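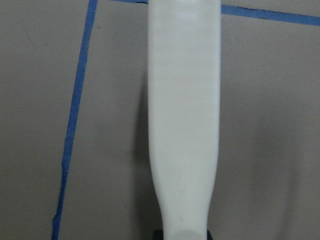
Rowing at Sodcombe: two newcomers and a season of early mornings

Audrey-Anne Girard had never sat in a racing boat when she arrived at Sodcombe College two years ago. Seo-ah Seol had rowed since the age of 12 and was seriously considering giving it up. In March the two women finished second in the coxless pairs at the Cludunico Regatta, the best result the college has recorded in the event, and both have since been invited to trial for the regional squad.

The pairing was made by the college's head coach, Ginette Thibodeau, who joined the staff after a long career coaching juniors. It was intended to last a fortnight. Thibodeau had lost a member of her first eight to a shoulder injury and was rearranging the smaller boats while she decided on a replacement.

"I put them together to see whether Audrey-Anne could hold a line," Thibodeau said. "On the third outing I stopped the launch and let them go past, and then I went home and rewrote the programme."

A pair is widely considered the least forgiving of the sweep boats. Each rower has one oar, there is no cox, and any difference in timing or strength between the two sides is felt at once in the steering. Crews who row well together in an eight often find that they cannot keep a pair straight. Girard, who came to the college on a swimming bursary and changed sports in her second term, said that she had been spared this disappointment by having very little to compare it with.

"I thought all boats were that wobbly," she said. "Seo-ah kept apologising for it and I didn't know what she was apologising for."

Seol's route to Sodcombe was more conventional. She rowed for her school, then for a town club, and was selected for a junior development camp in her final year. She describes the period that followed as a difficult one. A back complaint kept her out of the boat for most of a winter, and when she returned she found that she no longer looked forward to training. She applied to Sodcombe for its course in physiotherapy, and for the first few weeks did not tell the boat club that she had rowed at all.

Isabelle Wong, who captained the women's squad that year, found out by accident. The two were using neighbouring rowing machines in the college gym, and Wong noticed that Seol's stroke rate did not vary by a single beat over 2,000 metres.

"I asked her where she'd learned to do that and she went rather quiet," Wong recalled. "I left it for a week and then I asked her again."

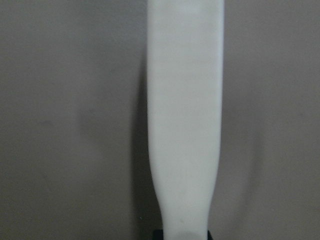 Training at the college begins at 5.45 in the morning for most of the year. The squad rows on a stretch of river shared with two other clubs, and the early start is the only means of securing clear water before lectures. In the winter months the crews go out with lights on the bow and stern, and sessions are moved indoors when the stream is too strong. This happened often last season. Thibodeau's log shows that the lower landing stage was under water for much of January, and the pair did the greater part of their preparation on machines and in the weights room.

Both rowers regard the lost weeks as useful. Girard was able to work on her technique without having to think about balance, and Seol could rebuild the strength in her lower back under supervision. They trained side by side, at the same rate, with the monitors turned away from them. Thibodeau wanted them to match each other by sound.

"You can hear when the other person is early," Seol said. "In the boat you can feel it as well, but by then you have already gone crooked."

The Cludunico Regatta is held over a straight course and attracts crews from colleges and clubs across the region. The Sodcombe pair came through their heat comfortably and were drawn in lane two for the final, beside the holders. They were fifth of six crews at the halfway mark. Thibodeau, who was following the race on a bicycle from the towpath, said that she had not been concerned, as the plan had always been to row the first half within themselves. Girard remembers it differently.

"I was concerned," she said. "I could hear the commentary and our name wasn't in it."

They passed three crews in the last third of the course. The holders kept their lead and won by just over a length.

The college has been keen to build on the result. Its boat club has rarely had more than 30 members, and until recently the women's squad rowed in shells handed down from the men. A new pair was bought this spring with the help of the Pelletier fund, which was set up by former student Yvette Pelletier to support women's sport at Sodcombe. Pelletier rowed at bow in the first women's four the college entered for competition, and was present at the naming of the boat. It is called Jolloneo, after the house in which that original crew lodged together.

"We had one boat and we borrowed the oars," Pelletier said at the ceremony. "I am very pleased that these two will not need to ask anybody for anything."

The new shell is lighter than the one used at the regatta and is set up for a smaller crew. It has required some adjustment. The foot plates have been moved several times, and Seol has asked for a little more height at her rigger. Thibodeau expects the pair to be settled in it before the summer events begin, and has entered them for two regattas in June in addition to the trial.

Neither rower is inclined to look much beyond that. Girard has a year of her degree in geography remaining and would like to complete it with a respectable mark. Seol begins a hospital placement in the autumn, and the shifts will make morning training hard to arrange. They have discussed moving some sessions to the evening, when the river is busier but Girard is more awake.

Asked whether she still thinks of giving up the sport, Seol said that the question had not come up for some time. She has taken on the coaching of a novice crew on one afternoon a week, an arrangement that began as a favour to Wong and has continued since Wong's graduation. There are eight women in the boat, six of whom had not rowed before the start of term. 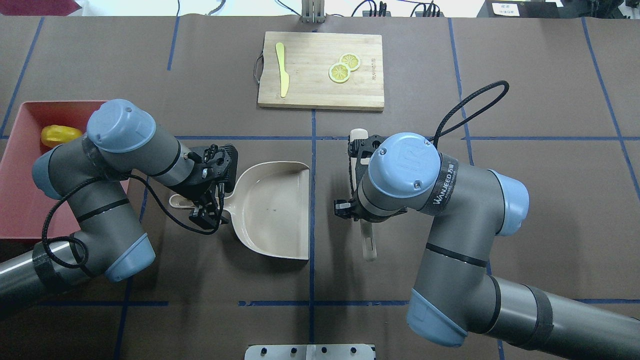
Joining the boat club

The women's squad at Sodcombe is open to all students of the college, with or without previous experience. Taster sessions are held in the first two weeks of each term and include an introduction on the rowing machines, a swim test and a supervised outing in a stable training boat. Kit is provided for the first session. Students who wish to continue may apply to the Pelletier fund for help with membership and travel costs, and forms are available from the boathouse office.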